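4.2 Reading traces together

When we began work on Lokanix we supposed, as I think most people do who come to software visualisation from the tool-building side, that a developer would sit down with a trace, look at it for a while, and come away knowing something. Our first sessions at Ternton rather spoiled that idea for us. People hardly ever looked at a trace on their own. They called a colleague over, pointed at a service that seemed to be talking too much, and argued (very pleasantly, for the most part) over whether it had always done so. The landscape view was a place to have a conversation, and we had built it for one reader at a time.

We therefore added shared cursors and a small notes panel, and asked the Allska team to use the tool on their own booking system for the whole of November. Each recorded trace was limited to 100 requests, so that a pair could get through it in one sitting without growing tired of it. Halina Baran sat with the three pairs in turn and wrote down which part of the view they were talking about whenever they disagreed. Her notes, which are far richer than our log files, form the basis of what follows.

Two pairs worked from the database layer upwards, and one started at the user-facing services and worked down. All of them made heavy use of the option to fold a package away, and all of them at some point folded away the very thing they were looking for. We have a good deal of sympathy here, having done the same ourselves while preparing the demonstration.

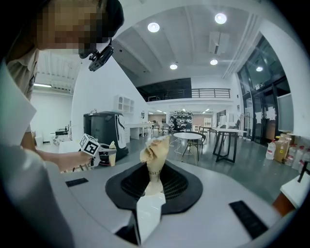 Figure 3

Folding deserves a few more words, as it was the feature that people liked best and trusted least. A folded package keeps its name on the closed lid, but in a crowded landscape long names were clipped, and a reader had to guess the rest. It is much the same with the crumpled paper cone in Figure 3, where the printed lettering gives us "SH-I" and leaves us wondering about the remainder. In the present version we shorten names from the middle, so that both the beginning and the end stay readable, and the full name appears when either partner's cursor rests on the lid. The pairs at Allska asked for this almost in the same words.

Related items
Kołodziej: a small trace format for teaching
Shared cursors in Lokanix, technical note
Ternton workshop slides, 2023-05-31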